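Tenix open day, anyone else go?

gripesandgrease
7 Jun 2023, 9:14 pm
Just back from the Tenix open day at the old Quintanilla building (1919 over the door, freight elevator still works, barely). Went for the welding cells, stayed for the towel folding. Long post maybe later, feet hurt.

dockside_lou
Wait they had towel folding?? I did the 2 pm tour and we got marched past that room. Guide said "manipulation stuff" and kept walking

gripesandgrease
You had the wrong tour then. Ask for the Bulia demo next time, it's down the hall past the coffee. Line was 25 people when I got there, moved ok.

m_tandelfan
Was Tandel there? They said they'd bring the new palletizer

gripesandgrease
Tandel had a table and a brochure. No palletizer.

m_tandelfan
figures. drove past the exit on purpose then, glad i did

oldrelay
Going to be the grump. Towels again. Every open day I've been to since I retired has a robot and a towel. I ran a laundry line for years and a person does that without looking. Show me a fitted sheet.

dockside_lou
Nah disagree. Cloth is hard, that's why they all do it. A box stays a box. Towel is a different shape every time you touch it

oldrelay
I know cloth is hard. I'm saying it's been hard for a long time and I keep getting invited to watch.

gripesandgrease
Both of you have a point I guess. Speed is what I'd complain about. Kid next to me asked if it was paused. But the staff took real questions, no sales talk, and they said when they didn't know somthing. Their counter on the wall said 1096 folds, didn't ask since when.

pelican_bend
any pics? couldnt get off work

gripesandgrease
Yeah, two. Doraemon towel, then the bunny one. 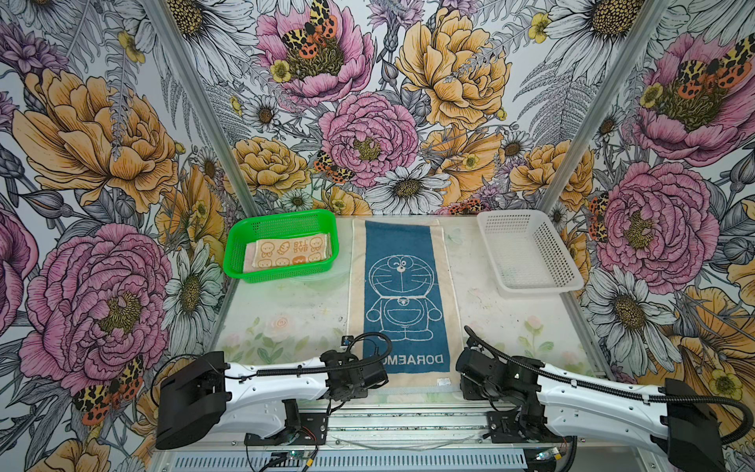
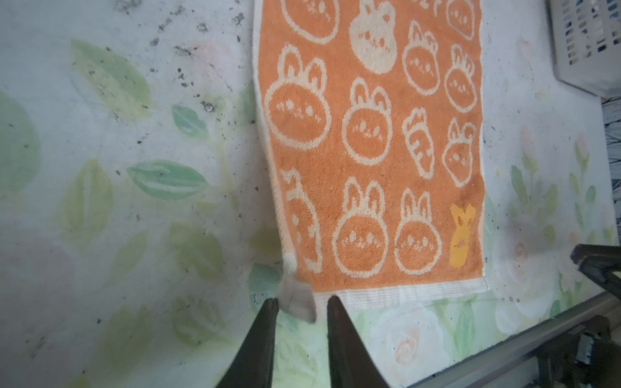 Anyway the other thing I wanted to say, parking. Do NOT use the lot behind Quintanilla, the gate shuts early and you have to go find the guard. Street side is free after 5.

pelican_bend
thx!! my daughter is going to lose it over the doraemon. do they let kids in

gripesandgrease
Yep, lots of kids. There's a rope, stay behind it and you're fine.

oldrelay
Fine, that's a nicer setup than I pictured. Who picked the wallpaper

dockside_lou
lol he's coming around

oldrelay
I am not. Fitted sheet.

m_tandelfan
next one is November right? if Tandel brings the actual machine I'll go

gripesandgrease
November yeah, no date up yet. Sign up opens on thier page a couple weeks ahead, the Bulia slots go first so dont wait.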